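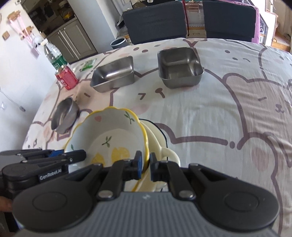 A reader in Bavel wrote to me that a bed is for sleeping in and anything with a rim belongs in the kitchen. She had read my piece last October about sorting crockery on the duvet, and she thought it slovenly. Fair enough. I still think she is wrong.

I live in one room with a narrow kitchen off it. The worktop is 78 centimetres long and the kettle has some of that. When I want to go through the bowls and mugs and decide what stays, the bed is the only flat surface big enough to lay them out on. A steel tray, a mug and a bowl with lemons on it can all sit there side by side, and if one tips over it lands on something soft. I have broken 3 plates on kitchen tiles and none on bedding.

The other objection is dirt. Wash things and dry them first. Keep drinks off if you can, though I don't always. A duvet cover goes in the machine anyway.

What I won't defend is leaving it all there. Bedtime is a deadline, and a worktop doesn't give you one. I once left a box of dishes from Vakska beside the sink for most of a winter. On the bed they would have been dealt with by eleven that night.

People with large kitchens write most of the advice on tidying. They tell you to clear the table first, and plenty of us haven't got a table. I looked at a folding one from Bornetti, found nowhere to keep it when folded, and went back to the duvet. My patterned bowls are staying, by the way. Two of the plain mugs went to the charity shop this morning.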